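Mestico laundry arms paused again after grip fault

Mestico has halted home trials of its two-armed folding machine for the second time since January, after a grip sensor fault left one arm clamping harder than its limit allows. The Darurard firm calls it "a calibration matter." It used those words last time, too.
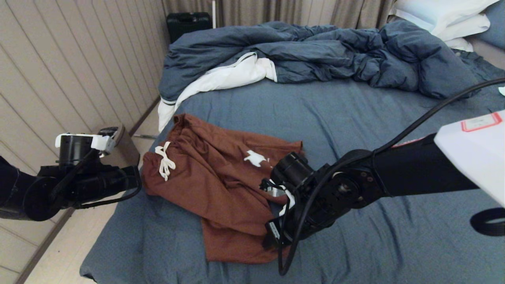
Mestico's two arms at work on a pair of drawstring shorts.

According to a notice sent to trial households, the fault showed up in 2 of 125 folding runs. In one, the stop button took almost 90 seconds to release the cloth – a long wait if the cloth had been a sleeve with someone in it.
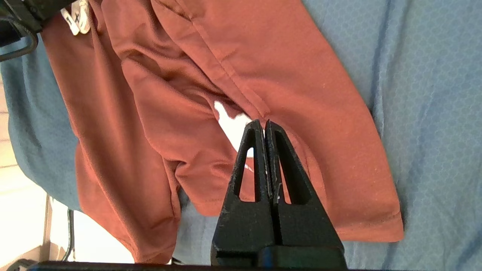
The company says no one was hurt and that a software fix will go out within 72 hours. Baoshan Dong, who reviews household machines for the test lab Gunen, wants to see the logs first. "A stop button is supposed to stop things," Dong said. "I don't see how you patch that in three days."

Mestico has not said whether the logs will be released.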